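The Blue One

She measured everything twice that winter. Flour, sugar, the coffee from Iten that came in a sack with the top sewn shut. Blue scoop for dry, red scoop for whatever was left. That was the rule and it was her mother's rule, so.

The letter said six weeks. Bring what you can carry. 600 for the room in Lesine, paid ahead, no pets, no frying after nine.

No frying! She laughed till she had to sit down.

Then packing. Badly, fast. Pans in with the sweaters. The good knife in a sock. She left the radio, went back for the radio, left it again. Cab at 5, and it was already ten past four, and teh kettle still on — she ran back up for that too.

On the train she went through the bags in her head. Salt, yes. Tin opener, yes. Scoops?

Scoops.

Over two hours out and nothing to do but look at fields.

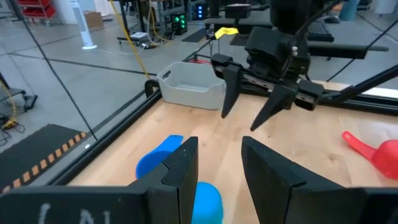

LESINE — December

Both of them on the table. Blue and red, on the pale wood, and a gray bin back at the corner with nothing in it. She stood there in her coat.

So she had packed them. Or someone had. She couldnt remember and didn't try very hard.

She put the coffee on. Blue scoop, level. Then one more.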